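Widance Track 2 – trajectory and timing software for hand-held gripper recordings

Grelik Software > Products > Recording and Replay > Widance Track

Updated Jan 15, 2021

Turns hand-held recordings into gripper paths a robot arm can follow. Runs on a normal desktop. No motion capture room, no markers on the walls.

Price per seat: 590 USD
License: perpetual, one machine, 18 months of updates included
Delivery: download link and license file by email
Status: shipping

What it does

You record with a hand-held gripper. Widance Track takes the video plus the motion sensor log, works out where the tool was for every frame, and writes out a path. Tool position, tool angle, finger opening, time stamp. That path goes to your planner or your training set, your choice.

Version 2 is a rewrite of the tracking core. The old one was fine on a clean bench and bad in houses. Bedrooms were the worst – soft stuff everywhere, everything moves when you touch it, half the view is cloth. The old tracker would lock on to a blanket, the blanket would slide, and the path would slide along with it. Support tickets all through September on that one.

So the new core sorts image points into "holds still" and "might move" before it solves anything. Walls, rails, cabinets get high weight. Fabric gets low weight until it has stayed put for a while. People get masked, sleeves and hands included.

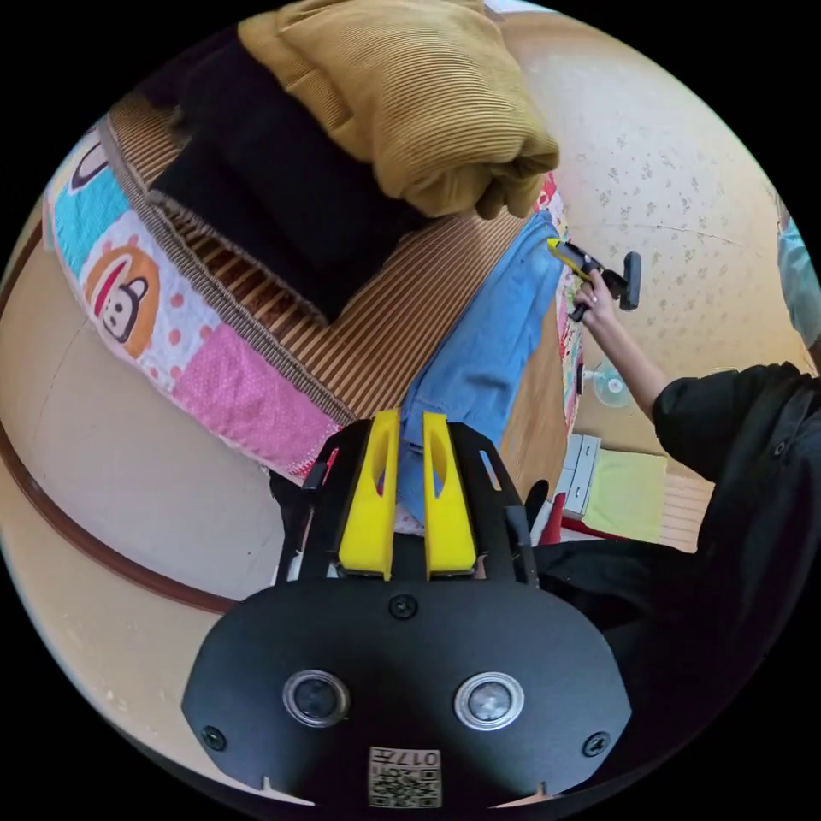 Strong patterns are the tricky part. Stripes, patchwork, polka dots, ribbed cloth – a tracker loves all that, tons of corners, and all of it can shift a hand's width in one pull. Version 2 keeps those points for short-range motion and drops them for the long-range map. You can see the weights in the Inspect tab, colored per point, and paint over them by hand if you dont agree.

What's in the package

Track – the solver. Batch or single file.
Inspect – viewer for paths, point weights and masks. Scrub, trim, split, relabel.
Fit – checks a path against your arm model. Flags spots out of reach, joint limits, speed spikes. Will suggest a shifted base position if one exists.
Export – CSV, JSON, plus the Flenari planner format. Custom writers in Python, template included.
Command line tools for all four. Same license.

Finger opening

Read from the image, no encoder needed. The software looks for the two fingers in each frame and measures the gap. Fingers should be one solid bright color that does not turn up too much in your rooms. If it does turn up – cushions, tool handles, toys – run the finger calibration once per gripper and the search stays inside the area where fingers can physically be. Calibration takes a short clip of opening and closing, all the way both directions.

Wide round lenses are fine. The black border outside the image circle is detected and masked on import. Parts of the tool that show up in every frame (mounting plate, screws, labels, side arms) are masked too, one mask per gripper, saved in the gripper profile. Redo the mask if you swap fingers or move anything on the plate.

Other people in view

OK. Someone reaching across, handing things over, working on the same bed or table, all OK. The person mask handles it. Trouble starts when a dark sleeve fills most of the view for a long stretch and there's nothing left to track. Those stretches get marked "low" in the path and Fit leaves them out unless you tell it otherwise.

Limits

Maximum clip length 2000 seconds. Split longer ones before import.
Mirrors: not handled. Mask by hand.
Running fans: blades get rejected as moving, the stand is kept. Curtains in a draft mostly get rejected, check in Inspect.
Very dark rooms: no. Turn a light on.
Force is not estimated. The path says where the fingers went and how far they closed, nothing about how hard.

System

64-bit Windows or Linux. 16 GB memory, 32 better. Graphics card with 6 GB or more for the person mask; works without, just slow. No internet connection needed after activation.

Upgrading from version 1

Old projects open. Old gripper profiles do not, make new ones. Paths solved in version 1 can be kept as they are or re-solved, and the two can sit side by side in Inspect for comparing. Upgrade price is on the order form, have your license number ready.

Related products

Rüegg Sync – lines up clips from several grippers on one clock
Widance Track Viewer – Inspect tab only, read only, free
Flenari Planner Bridge – sends paths straight to the planner, skips the file step

Order form | Trial download | Manual (PDF) | Release notes | Recieve update mails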